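Search this site
Enter keywords
Print this page | E-mail this story

The Answer from Brerex

The signal came in April, at the end of Gwenllian Bowen's night shift. For 30 years the big dish had listened to the star called Brerex, and for 30 years it had heard only noise.

She woke Emlyn Morgan by telephone.

"It repeats," she said. "Four tones, then a silence. Then the same four tones."

"A satellite," he said, with his mouth close to the pillow.

"I checked the satellites. I checked the kitchen oven also."
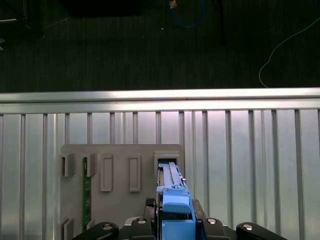 He arrived with his coat over his pajamas. They sat side by side and listened, and neither of them wanted to speak first. The tones were low and patient - like a person who knocks at a door and does not wish to disturb.

"How far is it?" Emlyn asked, although he knew.

"200 light years."

He thought about this. Whoever had knocked was surely dead now, and their children too.

"Should we answer?"

Gwenllian put her hand on the desk, beside the cold tea. "My mother always said that it is rude to let people stand outside," she said, and she began to write.

Print this page | E-mail this story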